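Section 4. Oiling and Caring for Your Brilto Table Top

This section covers tops delivered unfinished or with the factory oil coat. If your order sheet says "lacquered," skip to Section 5. Oil will not soak into lacquer and will leave a sticky layer that has to be wiped off with mineral spirits.

Read all the steps once before you open the oil. Once the first coat is on the wood you have to keep going until it has been wiped down.

What you need

Asari hard oil, one can (covers one top on both sides, two coats)
Sandpaper, 180 grit and 240 grit
A sanding block, cork or rubber
Lint-free cotton rags, at least six
A vacuum with a soft brush
Nitrile gloves
A metal bucket or can with a tight lid, half filled with water

CAUTION: Rags soaked in oil can heat up and catch fire by themselves, even hours after you have finished. Put every used rag in the water bucket as soon as you are done with it. Do not leave rags in a pile, in a trash bag or in your pocket.

4.1 Before you start

1. Let the top sit in the room where it will be used for at least 40 hours. Stand it on battens so air can reach both faces. Don't lean it against a wall.

2. Check the room. The temperature should be above 60 degrees Fahrenheit and the humidity should be no higher than 51 percent. If you are working in a basement or garage, run a dehumidifier the night before.

3. Remove the legs or take the top off its frame. Keep the bolts in the bag they came in. The short bolts go at the ends and the long ones in the middle, and mixing them up can push a bolt through the surface.

4. Cover the floor. Oil drips will stain concrete and carpet.

NOTE: Tops made before the Thepsuriya frame was introduced have six mounting holes. Later tops have eight. The oiling steps are the same for both.

4.2 Sanding

1. Vacuum the top.

2. Sand with 180 grit, always along the grain. Use long strokes with even pressure from one end to the other. Where the grain turns in a swirl, follow the general length of the board and don't try to follow the curve.

3. Do not stop to work on one spot. Small dents can be raised with a damp cloth and a warm iron, five seconds at a time. Let the wood dry overnight before sanding again.

4. Wipe the whole surface with a barely damp rag and wait one hour. The fibers will stand up and the wood will feel rough.

5. Sand lightly with 240 grit until it feels smooth again. Two passes are usually enough.

6. Break the sharp edges with one or two strokes of the same paper.

7. Vacuum again, then go over the surface with a dry rag.

If you use a power sander, such as the Zoltix orbital we sell with the finishing kit, set it to its lowest speed and move it slowly. Do the last pass by hand in any case — swirl marks that you can't see on bare wood will show once the oil is on.

4.3 First coat

1. Stir the oil for two full minutes. Do not shake the can.

2. Start with the underside. Pour a small amount in the middle and spread it toward the edges with a folded rag.

3. Leave it for 15 minutes. If dull patches appear, add a little more oil to those areas.

4. Wipe off everything that has not soaked in. Change to a clean rag when the first one stops picking up oil.

5. Turn the top over onto clean battens and repeat on the upper side. Oil the edges at the same time, and give the end grain a second helping.

6. Let it dry for 9 hours or longer. In cold weather leave it a full day.

CAUTION: Never oil only one side. The untreated face will take up moisture faster than the oiled one and the top may cup.

4.4 Second coat

1. Feel the surface. If it is tacky, wait.

2. Rub the surface lightly with used 240 grit paper and wipe off the dust.

3. Apply half as much oil as before, and wipe it off after 10 minutes.

4. Look along the surface toward a window or lamp. Shiny spots are oil that has been left standing. Buff them out now with a dry rag. They can't be buffed out once they harden.

5. Wait 24 hours before putting the legs back on and a week before using water on the surface.

The finish should be matte with a slight sheen. If you want more shine, a third thin coat is possible, but it makes later repairs harder to blend.

4.5 Regular care

Wipe up water, wine and coffee when they spill. Clean with a damp cloth and a drop of dish soap, then dry with a second cloth. Do not use scouring pads, bleach or furniture spray with silicone.

Re-oil the upper side once a year, or whenever drops of water no longer bead. October is a good month for most homes, before the heating dries out the air.

A small blemish can be left alone or treated by itself: sand the spot by hand with 240 grit, put on a fingertip of oil and wipe it off after 10 minutes. The spot may look lighter than the wood next to it for a few weeks.

Customer comments on this section

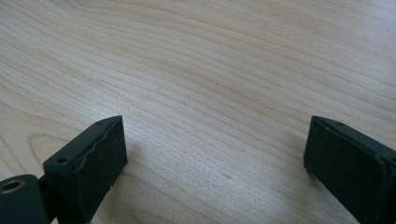 Olga Alcaraz: Step 4 under the second coat should be in bold. I missed the shiny spots at one end and had to sand that part back the next weekend. Also, six rags was not enough for me, I went through nearly twice that doing both sides. Does the drying time change if the top is oiled in a heated room?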